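Kapitel 4
Maß und Material: Wie aus Rohstoffen Bausteine werden

Bevor wir uns in diesem Kapitel mit Ziegeln, Bohlen und Quadern beschäftigen, möchte ich Sie bitten, einen Augenblick lang die Wand anzusehen, die Ihnen am nächsten ist. Wahrscheinlich ist sie verputzt, vielleicht auch tapeziert, und man sieht ihr nicht an, woraus sie besteht. Wer in einem älteren Haus sitzt, darf ruhig einmal in den Keller gehen (nehmen Sie eine Lampe mit!) und dort nachschauen, wo der Putz abgefallen ist. Dort unten zeigt sich das Mauerwerk noch so, wie es die Maurer hinterlassen haben, mit seinen Fugen, seinen kleinen Unregelmäßigkeiten und, wenn man Glück hat, mit dem Daumenabdruck eines Zieglers.

Im dritten Kapitel haben wir gesehen, wie Lasten durch ein Gebäude wandern, vom Dach über die Decken in die Wände und schließlich in den Baugrund. Dabei haben wir so getan, als sei eine Wand einfach eine Wand. Für die Rechnung war das bequem, und wir werden es später auch wieder so machen. Jetzt aber soll es um das Einzelteil gehen: um den Stein, den man in die Hand nimmt, und um das Holz, das man sich auf die Schulter legt.

4.1 Die Hand als Maßstab

Dass ein gewöhnlicher Mauerziegel so groß ist, wie er ist, hat viel mit dem menschlichen Körper zu tun. Der Maurer hält in der einen Hand die Kelle, in der anderen den Stein. Er muss ihn also mit einer Hand greifen können, und zwar viele hundert Male am Tag, auch in der Kälte und auch dann noch, wenn der Feierabend nahe ist. Die Breite des Steins richtet sich nach der Spanne zwischen Daumen und Fingern, das Gewicht nach dem, was das Handgelenk auf Dauer verträgt. Die Länge wiederum ergibt sich aus dem Verband: Zwei Steinbreiten und eine Fuge sollen zusammen eine Steinlänge ergeben, damit man Läufer und Binder miteinander verzahnen kann.

Ich erinnere mich gern an meine erste Woche auf der Baustelle, in der ich von dieser schönen Ordnung noch gar nichts wusste und meine Steine mit beiden Händen setzte, sehr sorgfältig und sehr langsam. Der Polier, ein freundlicher Mann namens Oluf Damgaard, hat sich das eine Weile angesehen und mir dann wortlos die Kelle in die rechte Hand gedrückt. Danach ging es besser. Schön war die Mauer immer noch nicht, aber sie wurde bis zum Mittag wenigstens länger!

Größere Formate, wie sie heute im Wohnungsbau üblich sind, folgen einer anderen Überlegung. Sie werden mit zwei Händen, mit Griffhilfen oder gleich mit einem kleinen Kran versetzt, und die Fugen sind so dünn, dass man kaum noch von Mörtel sprechen mag. Die alten Maßverhältnisse sind trotzdem nicht verschwunden. Sie stecken in den Breiten der Fensteröffnungen, in den Wanddicken und in den Höhen der Stürze, und wer einmal gelernt hat, sie zu lesen, findet sie überall wieder.

4.2 Ein Beispiel aus der Praxis: das Speicherhaus in Jurkano

Damit unsere Überlegungen nicht gar zu luftig bleiben, begleitet uns durch dieses und das folgende Kapitel ein wirkliches Gebäude, das Speicherhaus in Jurkano. Es ist klein, es ist kein Baudenkmal ersten Ranges, und in den großen Überblickswerken werden Sie es vergeblich suchen. Für unsere Zwecke eignet es sich aber vorzüglich, weil beim Umbau durch das Büro Bjarnason eine Innenwand Stein für Stein abgetragen und dabei vollständig aufgenommen wurde. Die Liste umfasst 2.124 Steine. Davon konnten 751 ohne weitere Bearbeitung wieder vermauert werden; die übrigen wurden geputzt, zugeschnitten oder ausgesondert.

Für die Aufnahme war Ditte Eskildsen verantwortlich, die mir ihre Unterlagen großzügig überlassen hat, samt Kaffeeflecken und Randnotizen. Gerade die Randnotizen sind lehrreich. Neben einer ganzen Reihe von Steinen steht dort der Vermerk »krumm, aber gut«, und in diesen drei Wörtern liegt schon viel von dem, was wir in Abschnitt 4.4 über Maßtoleranzen lernen wollen. Ein Stein muss nicht vollkommen gerade sein. Er muss so gerade sein, dass die Fuge den Rest übernehmen kann.

4.3 Quader und Leiste: zwei Grundformen

Fast alle Bauteile, mit denen wir es zu tun bekommen, lassen sich auf zwei einfache Gestalten zurückführen. Die eine ist der Quader, gedrungen oder gestreckt, mit sechs Flächen und rechten Winkeln. Die andere ist die Leiste oder Bohle, bei der eine Abmessung die anderen weit übertrifft. Der Quader trägt, indem er gedrückt wird. Die Leiste kann auch gebogen werden, und beim Holz kommt hinzu, dass es eine Richtung hat: Längs der Faser verhält es sich völlig anders als quer dazu.

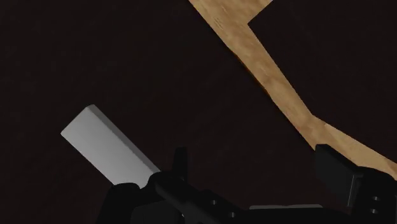 Keith Tawhiri wendet gegen diese Zweiteilung ein, sie unterschlage die Platte, und wer mit ihr anfange, müsse spätestens bei der Decke noch einmal von vorn beginnen. Auch sei ein Brett, je nachdem, wie man es einbaue, einmal das eine und einmal das andere. Das ist ein berechtigter Einwand, und ich gebe ihn gern an Sie weiter. Wir werden die Platte in Kapitel 6 nachholen, wenn wir über Biegung in zwei Richtungen sprechen können, und bis dahin bitte ich um ein wenig Geduld.

Für den Anfang genügt es, wenn Sie sich bei jedem Bauteil angewöhnen, zwei Fragen zu stellen. In welcher Richtung wird es belastet? Und hat der Baustoff selbst eine Richtung, die man beachten muss? Beim gebrannten Ziegel ist die zweite Frage meist rasch erledigt, obwohl auch er, wenn er im Strang gepresst wurde, kleine Vorlieben haben kann. Beim Naturstein lohnt es sich, nach der Lagerung im Bruch zu fragen, denn ein geschichteter Sandstein möchte in der Wand gern so liegen, wie er im Berg gelegen hat. Beim Holz schließlich steht die Frage immer an erster Stelle.

Zum Aufwärmen

Suchen Sie in Ihrer Umgebung eine unverputzte Mauer und zeichnen Sie einen Ausschnitt von vier Schichten ab. Tragen Sie ein, welche Steine als Läufer und welche als Binder liegen, und messen Sie an mehreren Stellen die Lagerfuge. Heben Sie die Zeichnung bitte auf, wir brauchen sie in Abschnitt 4.4 wieder, wenn es um den Ausgleich von Maßabweichungen geht.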